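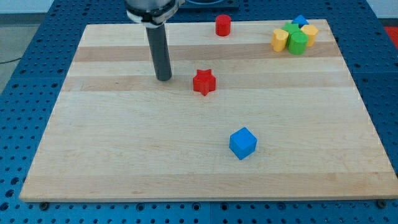
Pushing task for the student showcase - is this a project or a demo?
Robotics club board > Projects > Arm team

tasach_mentor
Posted Sep 23, 2022
The Pollstead arm team wants to enter block pushing in the student showcase. You type a sentence like "push the blue cube over to the red star" and the arm does it with a plain rod, no gripper. They have 1,662 recorded pushes to train on. I said I'd ask here before signing the form, and I have doubts. Eight blocks on a board doesn't strike me as a year's work.

jindlow7
What's the success rate? And who decides what counts as success? Last year's entry from our school claimed it worked "most of the time" and then missed 3 tries in a row in front of the judges.

Lingyun Deng
I'm on the team. We count it if the two blocks end up touching within two minutes. The cube is fine. The cylinders are bad: push one off center and it slides away around the rod, and then the arm chases it. The stars catch on the rod and spin.

jindlow7
Two minutes is generous. I could do it with a pencil in three seconds.

Huiling Xue
So could anybody, and that was never the question. Try writing rules for it by hand. Our group did in February and gave up once blocks started bunching in a corner. Moving the yellow hexagon without dragging the green cylinder along is a hard problem with one rod.

tasach_mentor
Fair, but does it handle the corner now? Or do you reset the board when it gets messy?

Lingyun Deng
We reset for some of the trials. I'd say so on the poster.

jindlow7
Then I'd want both numbers on the poster, with resets and without.

du_parent
Why not put a gripper on it? Seems like you're making it hard on purpose.

Huiling Xue
Partly, yes. With a gripper the kids spend the whole term on grasping. I still think the language side is oversold, though. If every sentence is "push X to Y" you could swap the typing for two drop-down menus.

Lingyun Deng
We have "a little left" and "away from the others" too. They work less often.

tasach_mentor
OK. I'll sign if there's a test with sentences written by someone outside the team, and all the failures get logged. Huiling, can you write them?

Huiling Xue
Sure. I won't be nice about it.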